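Fórum Kullgate — Saúde e bem-estar — Clínica geral
Tópico: Médico de família ou cardiologista direto?

obi_norte
domingo, 19 de fevereiro de 2023
Tenho pressão alta na família (pai e dois tios) e minha última medição na farmácia deu 13,5 por 85. Não sinto nada. O plano deixa marcar cardiologista sem encaminhamento, mas minha esposa acha que eu devia começar pelo médico de família da clínica Sembridge, que já atende nossos filhos. Quem já passou por isso, começou por onde?

Wellington Coutinho
Comecei pelo médico de família e fiquei nele. Na primeira consulta ele mediu a pressão nos dois braços, pediu glicemia, colesterol, creatinina e um eletro. Voltei com os resultados e só então falamos de remédio, que no meu caso não precisou. Cortei sal, voltei a caminhar e perdi peso. O que mudou em casa foi pouca coisa — o doce ficou, só que depois do almoço e não a tarde inteira.

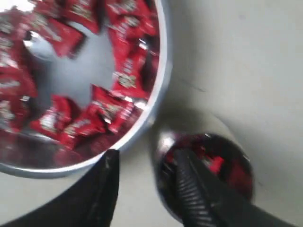

Precisa estar em jejum para medir a pressão? Jejum é para alguns exames de sangue, conforme o laboratório; para a pressão basta ficar sentado uns minutos, de bexiga vazia, sem café nem cigarro na meia hora anterior.

marcia_sul
Discordo em parte. Com histórico no pai e em dois tios eu iria direto ao cardiologista. Minha mãe passou três anos com clínico ouvindo que era nervosismo, e quando fez o MAPA de 24 horas a média estava alta. Não digo que todo clínico seja assim, mas perdeu-se tempo.

Wellington Coutinho
O MAPA o médico de família também pede, o meu pediu. O problema da sua mãe foi o profissional, me parece, e isso acontece em qualquer especialidade.

marcia_sul
Pode ser. Mas ele tem o plano e não precisa de encaminhamento, então não vejo por que esperar.

obi_norte
Liguei nas duas. Na Sembridge tem vaga na semana que vem, 25 minutos de consulta. O cardiologista do prédio Sullumby só tem para novembro. Comprei também um aparelho de braço e estou anotando de manhã e à noite. Minha esposa já reorganizou a mesa do café e a da sala, cada um com sua opinião sobre o que eu devia comer.
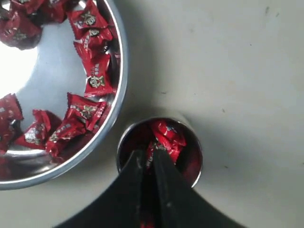 Luana Trindade respondeu que, com essa diferença de prazo, marcaria os dois: a consulta da semana que vem para adiantar os exames e a de novembro para manter, podendo desmarcar se não for necessária. Lembrou de levar o caderno com as medidas e o próprio aparelho, para comparar com o do consultório.

marcia_sul
Com novembro de um lado, concordo com a Luana. E se der medida muito alta com dor no peito ou falta de ar, é pronto-socorro, não fórum.

obi_norte
Marquei os dois. Levo o caderno e o aparelho na quinta.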